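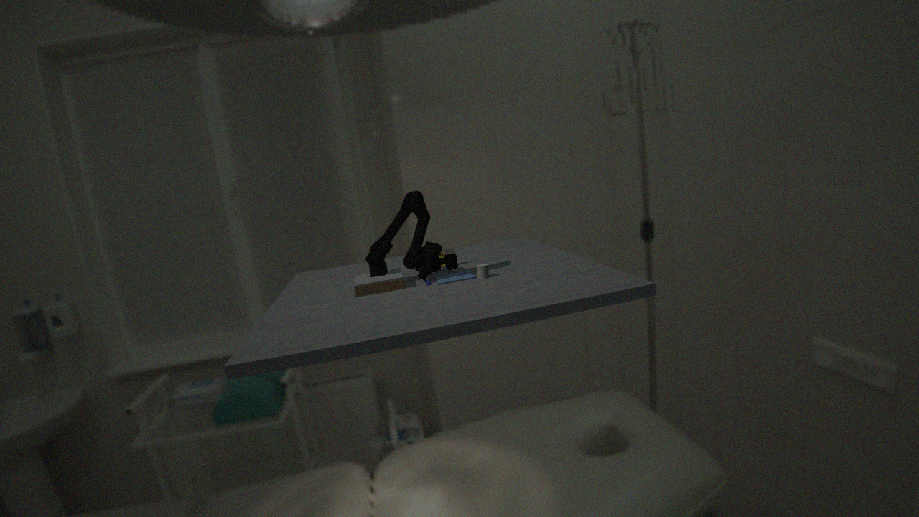

A reader from the Dedis integration group wrote in after the last newsletter to ask why we still randomize the room behind the table when the planner never looks at it. The same message pointed out that every new backdrop adds render time, and asked whether the hours would be better spent on more object shapes.

It's a fair question, and the answer has to do with which part of the stack is being tested. The planner works from object poses and doesn't care about the walls. The pose estimator works from pixels, and it does care. In the spring build it was trained against plain backgrounds only, and it did well until we ran it in front of rendered rooms with furniture. It then began placing grasp targets on things that were not on the table at all — trolley shelves and window sills were the usual ones.

The current Zestwood release handles this in 2 steps. The first is the training set, which now holds 2,000 rendered layouts spread over 8 room models, including the treatment room. Lighting, table position and camera tilt are drawn separately for each layout, so a dark room with a tilted view comes up as often as a bright level one. The second step is a support check. Any pose that doesn't rest on the known table plane is dropped before it gets to the planner.

The support check is the cheaper of the two, and some users have asked if it would do the job by itself. We tried that. It removes the bad targets, but it does nothing for small dark objects under the gripper, where the estimator tends to lose the outline in low light. Those cases only got better with the wider training set.

Render time is a real cost. Meireles has moved the backdrops to a cached pass, so a room is lit once and reused for 4 layouts before it is drawn again. The change is in the nightly build now and will go into the main branch in February if the regression runs stay clean.

Teams using the Voteck arm driver should update their config file before pulling the nightly. The field for the table plane has been renamed from "surface" to "support_plane", and the old name is ignored without a warning. A warning will be added in the next build.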